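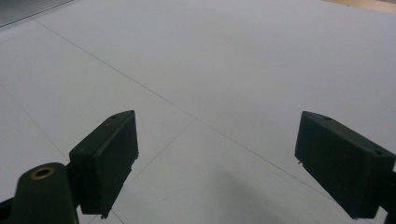 3.2 Preparation and serving of the drinks

All drinks were made from a single base of lime juice, sugar syrup and still water, without alcohol. The juice was pressed on the morning of each session, passed through a fine sieve and kept covered in the fridge until needed. Where the acidity of a batch differed from that of the first, it was corrected with citric acid or with water before the syrup went in. Bottled juice was tried in the pilot work and dropped, as several assessors picked out a cooked note that they then confused with bitterness.

Salt was given in one of three ways: dissolved in the drink, applied to the whole rim of the glass, or applied to half of it. The total weight of salt was the same in all three. For the rim conditions the glass was wetted with a cut lime, turned once on a plate of salt and weighed again, and any glass outside the permitted weight was washed and done afresh. Fuller used a brush for this step. In our hands the brush left a band of uneven depth, and the plate method described by Mughal was preferred.

A total of 424 servings were poured over nine sessions. Each assessor received the conditions in a different order, set in advance by the Gustix scheduling software, and took plain water and an unsalted cracker between drinks. Assessors in the half-rim condition were told to sip first from the salted side and then to turn the glass as they pleased. The side chosen for later sips was noted by the server – the rating form did not ask for it.

3.3 Assessors and rating procedure

The panel had 22 members, all of whom drank sour or citrus drinks at least monthly. Training was led by Iqra Soomro and covered sourness, sweetness, saltiness, bitterness and length of aftertaste. Reference solutions were offered at the start of every session, and ratings were made on an unmarked line scale with a word at each end.
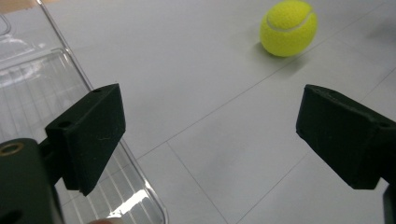

Sourness was rated twice, once directly after the first sip and once after the glass had been half emptied, since salt on the rim is used up as the drink goes down. The two ratings are treated as separate measures in Section 4. Ratings of saltiness were collected at the same two points. Between them the glass was put down on a tray, and spilt salt was left where it fell until the assessor had finished. Clear plastic, as in the tray at the left of Figure 2, was chosen over white card for this purpose, as loose grains could be seen against a dark cloth laid beneath it. The grains were then brushed into a dish and weighed, and the loss was taken off the amount recorded for that glass.

Figure 2. Clear plastic tray (left) and tennis ball (towards the upper right) on a smooth, pale grey surface.

After the removal of incomplete forms, over 2,870 ratings remained. Missing values were not replaced. Each measure was analysed with a mixed model, with salt condition and sip as fixed effects and assessor and session as random effects. Following Duvura, the scores were not centred by assessor beforehand, and differences in how people used the scale were left to the random terms. Pairs of conditions were compared only where the main effect of condition was significant.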